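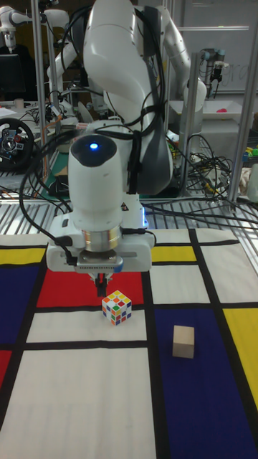 Home Diary Recipes Garden Letters

14th January

Snow again before breakfast, the fine dry sort that gets in under the porch door, and I sat with my coffee far too long watching it and feeling pleased that I had no place to be until noon. I had promised myself I would get back to the blanket today, and I did, though it took me until after the dishes and two phone calls and a hunt for my good scissors (in the bread drawer, where I must have put them with the bread).

The blanket is the one for Mahlet's baby, due in February, and I'm behind. I started it in the fall with the gray wool from Ejigu, and I was so taken with the softness of it that I didn't stop to think whether 12 skeins would be enough. They weren't. I drove over to Purham last week for more and the new lot is a shade warmer, which you'd never see in the shop but which you certainly see by my kitchen window. I laid the old and the new side by side and moved them around for half an hour, hoping. In the end I decided to alternate them, two rows of one and two of the other, and now it looks as though I meant it.

Mahlet Adugna called just as I was casting on the border, wanting to know if I thought yellow was a silly color for a nursery. I told her my own room was yellow until I was nine and I was a very cheerful child. We talked for ages. Her mother is coming to stay and is bringing, by the sound of it, most of her kitchen.
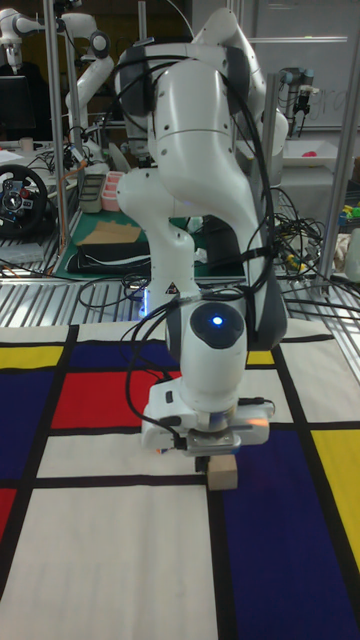
The border is 132 stitches on a long circular needle, and I had forgotten how much the thing wants to twist. Twice I joined it wrong and had to pull it all out again. I keep the slack thrown over my left shoulder now and let it hang down along my arm to the wrist, much like the black cables looped over that white arm, and it does keep the yarn from winding itself around the chair leg. My elbow has been bent up at the same angle since lunch and is letting me know about it. Still, by four o'clock I had three rounds done with no twist, and I got up and made myself cinnamon toast.

Wondimu Tamiru stopped by with the eggs and stayed to look at it. He held up one corner very carefully, as if it might be asleep, and said his grandmother used to do a border like that but with a little picot edge. I'm tempted. I found a picot edge in the old Motano pattern book, on the same page as a bonnet I once made for my niece, and it would add an evening or two – maybe three, the way I go. He took home half a jar of the plum jam, and I should remember to ask for the jar back.

Supper was soup from the freezer, lentil I think. The snow had stopped by then and the plow had been through once. I did one more round by the lamp and my eyes gave out partway, so I've left a safety pin where I stopped. Tomorrow I need stamps, and more tea, and I must wash the blue bowl before Mahlet's mother arrives and sees what I've been keeping buttons in.

Older entries Newer entries Back to top
All text copyright the author. Write to me through the Letters page.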